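the "last bag you'll ever buy"

June 28, 2018

i have now been told by three different people that i need the Bestwood weekender. one of them was my brother-in-law, who wears the same pair of running shoes to weddings, so clearly the word has gotten out.

if you've missed it, Bestwood makes a waxed canvas duffel with leather handles and a brass zipper, and the pitch is that it's the last bag you'll ever buy. it costs $184. i've owned four last bags i'll ever buy. two of them are in the closet holding other bags.

Najwa Smadi lent me hers for a trip to see my folks, so i can at least complain from experience. the good stuff first. it looks great. the canvas has that dry, slightly greasy feel that i like and my wife doesn't. the handles are stitched properly and the zipper runs clean around the corners, where cheap ones always snag. i got 2 pairs of chinos, a week of oxford shirts, a shawl collar cardigan and a dopp kit in there with room left for a paperback.

then i picked it up. this thing is heavy before you put a sock in it. the shoulder strap is a flat piece of leather with no pad, and by the time i got from the parking garage to the gate it had put a crease in my jacket that stayed there until dinner. the website calls the strap "honest." i'd call it narrow.

also, the wax comes off. everyone who sells waxed canvas will tell you it doesn't, or that it does but only a little, or that it's patina. i had a faint smudge on the hip of my light khakis by the end of the first day. Najwa says hers stopped doing that after a summer. a summer!

i don't want to be a crank about this. i like well made things and i've spent more than i'll admit here on shoes. but i'm suspicious of the whole heirloom pitch. my dad has carried the same nylon Kosteo gym bag since i was in middle school. it's an ugly maroon, one of the zipper pulls is a paper clip, and he paid 16 bucks for it. he has never once told me it has a story. guess which one of us walked off the plane with a sore shoulder.

the repair guarantee is the other thing people bring up. fine, but read it. it covers stitching and hardware, you pay shipping both ways, and "normal wear to canvas" is left out. on a canvas bag. Iddrisu Ayaaba sent his in for a torn corner and got back a polite email and a tin of wax.

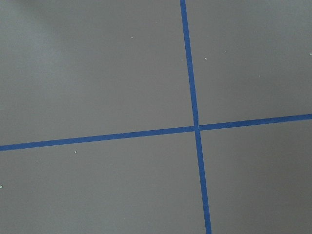 blue tape on gray.

so what would i carry instead? for now, the old Gona tote for short trips and a plain carry-on for anything longer. i know wheels aren't cool. i did try on the Gil duffel at the store downtown, $137, lighter cloth, a strap with an actual pad on it, and i didn't hate it. the lining is a loud orange plaid that i could live without, and the guy at the register told me it would be the last bag i ever bought.

i'm waiting for the July sale. if anybody has had a Gil for more than a year, tell me how the corners are holding up.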